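The Nimska Sweeping Board: A Flat Place to Push Small Things

Reading time: 2 minutes 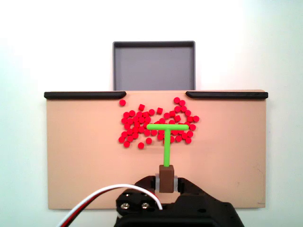 Sweeping board with gray tray, green T-pusher and red pieces.

Some products promise to change your life. The Nimska is a board, a tray and a stick with a bar on the end. You put small pieces on the board and push them through the gap at the top, and then they are in the tray. Then you tip them out and do it again, for reasons between you and your supervisor.

The board has a matte, sand-colored top, a shade Usha Murthy in our design room picked over 36 others that looked the same to everybody else. It will pick up scuffs. We tried a tougher finish and the cylinders skated across it like peas on a dinner plate, so scuffs it is.

Two black rails run along the top edge, one in from each corner, and the opening between them is the only polite way out. The inner tips are rounded. On the first version they were square, and a piece would park itself against the corner and stay there all afternoon.

The pusher is lime green because Taras Shevchuk kept losing the gray one. Its crossbar has rounded ends and is good at moving a crowd. It is less good at fetching the one cylinder that has wandered off under a rail. For that, use an edge of the bar and come in from the side, slowly, or use a finger when the stopwatch isn't running.

Pieces are red and come as cylinders and cubes. The cylinders go where they're told. The cubes catch on their neighbors, and a few mixed in will make an easy job noticeably worse, which some customers ask for.

In the box
Board with rails fitted
Tray
T-pusher
Bag of red pieces, mostly cylinders
4 spare rail screws (you will drop one)

Part number 1216. Ships in 8 working days, longer in January, when Jagadeesh Suvarna counts the stockroom and won't be spoken to.

Wipe with a damp cloth. Keep the pieces away from toddlers, dogs and vacuum cleaners. Extra bags are sold separately, and yes, they only come in red.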